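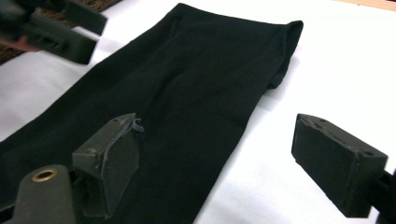

Figure 1. Black knit fabric on a white table, with the edge turned back.

Color Loss in Dark School Clothing

Textiles and Consumer Science, project report
Handed in 31st March

1. Why we chose this topic

Students at Belbridge have to wear black or dark green from September on, and most families buy the full set at once. By spring a lot of it looks gray. We wanted to know how much of the fading comes from washing and how much comes from drying in the sun.

2. Materials

We used knit cloth from two suppliers, Prameo and Rosser. The Prameo cloth is all cotton. The Rosser cloth is a cotton and polyester mix and costs a little more. Both were washed with Feroto powder, the one the school laundry buys.

Each cloth was cut into strips. One strip of each kind was kept in a closed drawer as the control.
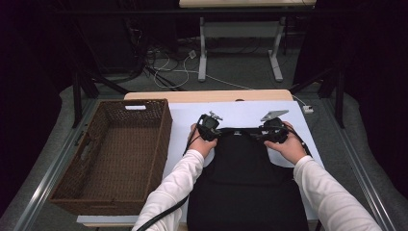 Figure 2. Black bag or backpack lying flat on white paper.

Bags were left out of the wash test. Most are never put in a machine, and the straps and zippers would have made the results hard to compare with plain cloth.

3. Method

The strips were washed 7 times at the same setting. Half were dried on a rack indoors and half on a line facing south. We waited 48 hours between washes so that every strip was fully dry before the next one.

After the last wash we laid the strips next to the control and scored them against a printed gray scale. Two of us scored separately and we used the average. Where our scores were far apart we did it again the next morning in daylight.

4. Results

The indoor cotton strips lost a little color, mostly along the cut edges. The cotton strips dried outside were clearly lighter — almost 50 percent of the way to the palest step on our scale. The mixed cloth changed less in both groups, but it picked up more lint and pilling, and that made scoring harder. 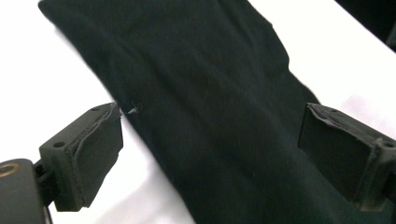

Figure 3. Very dark green cloth with a small pale piece of lint on it.

We brushed every strip before scoring. Lint makes dark cloth look more faded than it is, and our first round of scores had to be thrown out for that reason.

5. Problems

It rained during the fourth wash cycle and the outdoor strips came in early. We also had only one green cloth, so we can't say much about green compared with black. A light meter would have been better than judging by eye, but the one in the lab was already signed out.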